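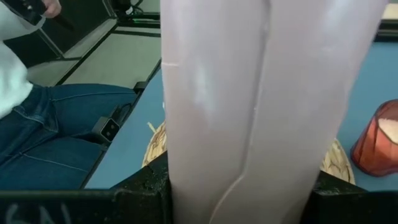 Parliamentary Links Programme: progress report to the Limis Fund

Period covered: November to the end of January
Submitted by: Kyriaki Bakalis, programme lead
Date: Wed 5 February

Where we are

The second stage of the exchange between the Detville Assembly and the Plukska Regional Council is well under way, and I am delighted with how it has gone. When we last wrote, the two sides had agreed in principle to work together on committee scrutiny, but had not settled who would travel first or what they would look at. Both points are now sorted. Members from Plukska came to Detville in November and sat in on the housing and transport committees, and the return visit is planned for the spring.

The November visit

The Plukska group stayed for two days. On the first they watched the housing committee take evidence on empty homes, then met the clerks for a long and very lively session on how witnesses are chosen. It was meant to finish at four and went on well past five! The Plukska clerks draw up their witness lists alone and pass them to the chair for approval, while in Detville any member can put a name forward. Each side thought the other's way was odd to begin with, and by the end both were taking notes.

The second day was given over to transport. The committee was part way through its work on rural bus contracts, a subject Plukska knows well from its own valleys, and the chair kindly let two of the visiting members put questions during the informal part of the meeting. We have had warm letters from both of them since. The public gallery was fuller than usual, with a sixth-form politics class along one side.

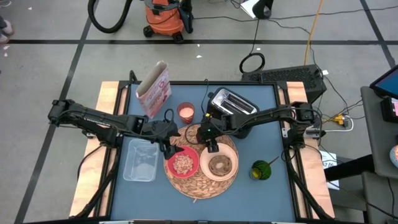
Woven mat with two bowls, one red and one cream

Clerks' working group

I am especially pleased with this part of the programme. The clerks now hold a video call every fortnight, and they run it themselves without any prompting from us. They have started a shared glossary of procedural terms, which has turned up some lovely puzzles. "Tabling" a paper means quite different things in the two chambers, and a "recess" in Plukska can be as short as a lunch break. The glossary will go to members before the return visit.

The group has also compared how each body follows up its own recommendations. Detville keeps a register but rarely looks at it again after the first year. Plukska has no register, though its committees do call officials back to explain what has been done. There is a good joint paper in this, and a first draft has been promised for the spring meeting.

Training for new members

Some 20 newly elected members across the two bodies have joined the online sessions on reading a budget. Feedback has been very good on the worked exercises and a little cooler on the recorded talks, which several people found too long. We are cutting the talks into shorter parts and adding a page of plain notes to each.

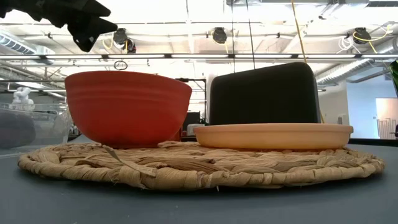
The sessions on questioning ministers have been slower to get going. We had hoped to start before Christmas, but the by-election in Azevedo ward took up a good deal of everyone's time, and it seemed wiser to wait until the new member was in place. The first session will now be held later this month, in the evening, as members with day jobs asked for.

Money

Spending is slightly under budget. Travel for the November visit cost less than we had allowed, mainly thanks to early booking of the trains. Interpreting cost more — the clerks' session ran over, and the interpreters stayed with us to the end. We would like to move the travel saving across to interpreting for the return visit, and would be grateful for your agreement to this.

Difficulties

Finding dates remains the hardest part of the job. The two bodies sit on different days and break at different times, and the spring visit has already been moved once. We have also been slow to put papers on the public website. The November papers are up now, in both languages, and the remaining ones are being checked by the translators.

Next steps

Before the next report we expect to confirm the programme for the Plukska visit, circulate the glossary and hold the first questioning session. Members of both transport committees have asked whether they might meet again on bus contracts, and I would love to make that happen within the present grant. A short note on the likely costs will follow under separate cover.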